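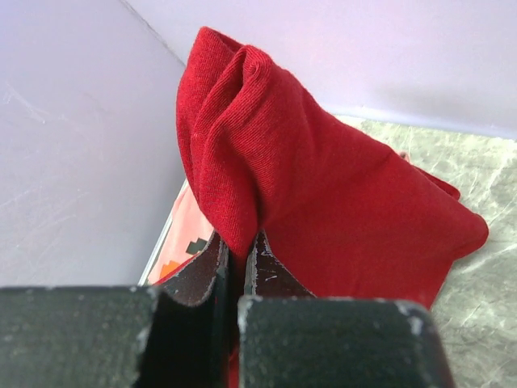 I have been playing Gromon on a handheld PC for three weeks, mostly to find out whether the new streaming mode is good enough to replace a local install. The short version is that it is, with two settings changed. Before the settings, a word on the game itself. Gromon is a cloth-heavy platformer, and the cape physics are what the hardware struggles with. Bright red ribbed knit, bunched up into a peak with deep creases between the folds, is close to the worst case for a video encoder: saturated color, fine parallel lines, dark gaps. The player character wears something very similar in every level.

My setup is plain. The desktop sits in the study on a wired connection. The handheld is on 5 GHz Wi-Fi in the next room, one wall away. The host software is Sondico, current stable build, and the client is the one that ships with it. I did not use the beta client, which crashes on resume for me.

## Bitrate

Sondico defaults to 14 Mbps. At that rate the background art is fine and the cape turns to mush as soon as the camera pans. Raising the limit cleared most of it up. I also switched chroma from 4:2:0 to 4:4:4, and that made the larger difference. Red detail suffers first under 4:2:0, and the small screen does not hide it as well as I had expected. The client needs a restart after the chroma change or it silently keeps the old value. 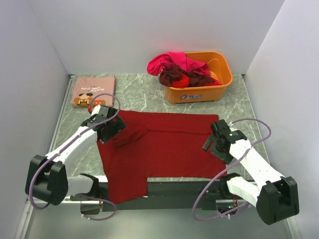 *Red garment, marble-patterned table, two white arms.*

## Latency

The overlay in Sondico reports total latency, but it leaves out the display. I recorded the screen and the button with a phone in slow motion and counted frames. With the frame limiter off I got a median of 95 ms, which is playable in the slow levels and unpleasant in the Prosser tower, where the jumps are timed to moving platforms. Turning the limiter on and matching it to the handheld's refresh rate brought the figure down and, more usefully, removed the spikes. The worst single reading with the limiter off was 193 ms.

Radosław Baran emailed after my last post to say he sees the same spikes on a different router, so I am inclined to blame the client's frame queue. Setting the queue depth to 1 did nothing on my unit. He says it helped on his.

## Battery and heat
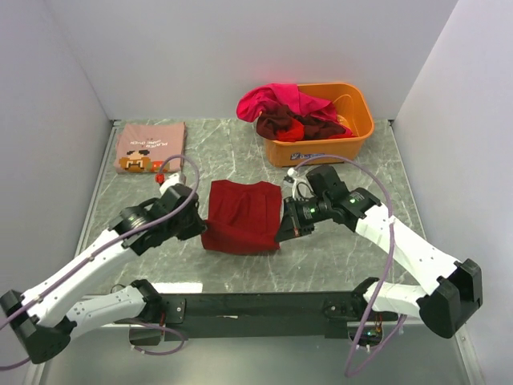 Streaming wins easily on power. Run locally, Gromon keeps the fan at full speed and drains the battery before I can finish a chapter. Most of that load is cloth simulation, and the inventory screen is the odd offender: it renders every garment laid out flat and keeps simulating it. A dark red one spread into a rough rectangle, with faint creases down the center and a broad fold across the lower part, needs nearly as many contact points as the same item in motion. There is a "static inventory" option under Advanced – turn it on if you play locally. Streamed, the handheld only decodes video and stays cool enough to hold without the grip case.

## Still open

- Suspend on the handheld drops the session, and the host does not pause the game. Save first.
- Rumble works in menus and cuts out in levels.
- Cloud saves do not sync if the host and handheld both have the game open.

I plan to repeat the latency test in December with Clultilier, which uses a different transport and has an option to reserve bandwidth for input. If anyone has it working on a handheld with 4:4:4, send me your config file.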